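A Kitchen Table and 30 Jars of Seeds

When I got to Orsolya Szalai's place in Clanddale it was just after 8 in the morning and she already had dirt on both elbows. She runs the Skevley seed swap, and I'd been wanting to talk to her ever since a neighbor handed me an envelope of her paste tomatoes (best sauce I've ever made, no contest!).

"You want coffee or you want to see the beans?" she asked. I wanted both, so we stood in the pantry with our mugs while she pulled down jar after jar. There were 30 of them, all labeled in pencil, because pen fades on her and pencil doesn't.

She started saving seed nine years ago, with one pole bean from her aunt. "I didn't have a plan. I ate most of them and felt bad about it, so I planted what was left." Last year the swap handed out 2857 packets. She knows the number because she folded nearly every envelope herself, mostly in front of the TV in February.

I asked what people get wrong. She didn't even stop to think. "They pick too early. A bean pod should rattle. If it doesn't rattle, go back inside and leave it alone." And then squash, which she calls the gossips of the garden, since they'll cross with anything of their own kind down the road. She bags the blossoms the night before they open and does the pollinating by hand.
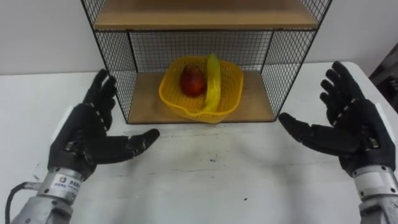

Where she keeps it all

Cool, dark and dry, that's the whole speech. She used to keep everything in the garage until one damp summer ruined her lettuce seed, and she's still a little mad about it. Now the jars live in the pantry on the north side of the house, and the stuff she really can't lose goes in the fridge behind the mustard.

"My husband opened a jar once looking for peppercorns," she told me. "Those were hollyhocks." 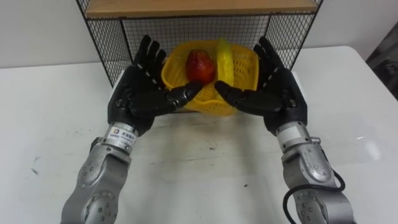

Cleaning seed is the part Orsolya loves and I would probably put off till spring. She rubs the dry pods over a bucket, then pours everything slowly from one bowl to another in front of a fan so the chaff blows away. For the last bits she goes in by hand, palms up and fingers together, cupped just like the two black robot hands in the picture, and she lifts a little heap and blows across it. I tried it and got chaff in my coffee. She thought that was very funny.

Her favorite this year is a speckled bean she calls Younis, and no, she won't tell me why. She gave me a small handful to take home, with orders to bring back twice as many in the fall. Mine are up already, and the slugs have only found one.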